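Kurnley swaps out its water pitchers as hardness complaints pile up

KURNLEY - Residents on the east side of town packed the library meeting room Tuesday night to ask the same thing over and over: when is the water going to taste normal again.

Short answer, not before December.

The town switched wells in the spring after the old pump at Stolladholm Road gave out. The replacement well is deeper and the water coming up is a lot harder. Safe to drink, the town says, and the test results are posted at the counter in town hall. But it leaves white crust on faucets, spots on glasses, and a chalky taste that plenty of people say they can't get used to.

"I've lived on Yoo Street 11 years and never thought about my water once," said Lurdes Salgado, who spoke first and got the loudest applause of the night. "Now I think about it every time I fill the kettle."

Salgado said she has replaced one coffee maker already and is nursing a second. Her dishwasher repairman told her to expect the same call again by winter. She wanted to know if the town would help with the cost. It won't, at least not under the current budget.

What's being done

The water department has a contract with Nonidex, the firm that ran the pump work at Stolladholm Road, to put a softening unit at the new well house. Concrete pad is poured. The unit itself is on order and that's the holdup. Delivery has slid twice, first over a valve and then over a shipping mixup, and the department now says to look for it late in the fall with start-up in December if the testing goes clean.

Until then the 4,000 households on the town system are more or less on their own. The department is handing out test strips, one packet per address, and a sheet on descaling. Strips ran out by noon the first day. More are suposed to be in this week.

Several people asked if the town could go back to the old well in the meantime. No. The casing is cracked and the state would have to sign off on any repair, which the department said would take longer than waiting for the softener.

Others asked about rates. The softener will add to the bill, but the number isn't set. It goes to a hearing first. A man in the back row shouted that he'd pay double if his shower quit squeaking, and got a laugh, and then somebody else said he could pay hers too.

Stores feeling it

The hardware store on Main has sold out of faucet aerators and is limiting vinegar by the gallon to two per customer. Filter pitchers are gone as well, with a waiting list of 70 names taped up behind the register. The grocery has moved bottled water up by the front doors and still had bare shelves Sunday afternoon.

Some families are hauling from outside town instead. The spring tap at the county park has had a line most evenings, cars backed up to the ball field, people with jugs, coolers, whatever holds water. Park staff ask that you keep it to 5 gallons a trip while others are waiting and pull your car all the way off the road.

If you are storing water at home, the department's advice is pretty plain. Clean container made for food, tight lid, out of the sun. Wash it with dish soap between fills and let it dry open.

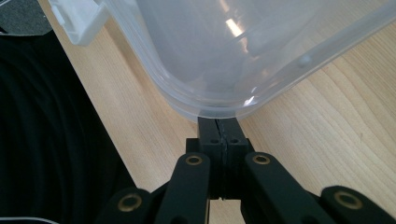
Tips from the water department

Soak crusty shower heads in plain white vinegar overnight, then run hot water through for a minute before you use them.

Do not mix vinegar with bleach. Ever. The fumes can put you in the hospital.

Descale kettles and coffee makers every couple weeks, more if you see flakes. Run one or two pots of clean water after.

Turn down the water heater a little. Hotter water drops more scale inside the tank and on the element.

Dishwashers: use the rinse aid, and check the filter at the bottom, it clogs faster now.

Houseplants with brown tips may do better on rain water. Fish tanks are a different story, ask at the pet store before changing anything.

If you have a home softener already, the setting from last year is probaby too low. Test first, then adjust by the manual.

Brown or yellow water isn't hardness and should be reported right away. Same goes for a sudden drop in pressure. The department line is staffed until 5 p.m. weekdays and an answering service picks up after that.

Next meeting

The rate hearing hasn't been scheduled. The department said notice will go out with the next bill and on the board outside the post office. Written comments can be dropped at town hall any time before then, name and street address required.

Salgado said she will be back and plans to bring the coffee maker.

38 comments | 112 shares

More local news
Stolladholm Road down to one lane through Friday
School bus routes change on the east side
Library adds evening hours for tax help
Ball field lights get the okay after long delay
Lost dog found at the feed store, owner still sought

Get Kurnley headlines in your inbox every morning. Enter your email to sign up. You can unsubscribe at any time.

This site uses cookies to improve your visit. By continuing to browse you accept our cookie policy.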